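Safe Work Rules for the Dish Rack Task
Student project report, Dayana Londoño and Anas Farouk

3. Rules we followed

Our draft had 4 rules, based on the Kernura lab handbook. One person stays at the stop button while the arm is powered. Arm speed over the sink is capped at 300 mm/s. Hands stay off the rack until the arm is parked. Cables near the fingers are checked before each session. 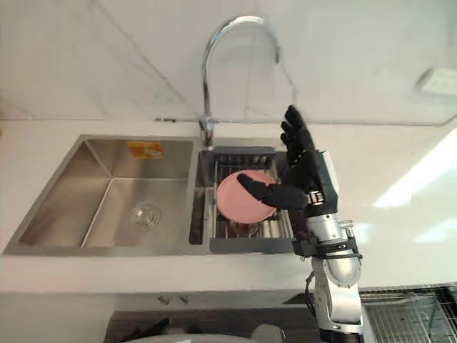 The hand at the plate, over the right basin.
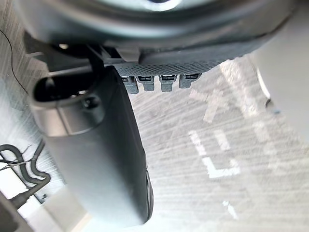 4. Logging

We wrote down every stop, planned or not, with the time and the name of the person at the button. The February log has 1,392 lines. Anas is still sorting them by cause.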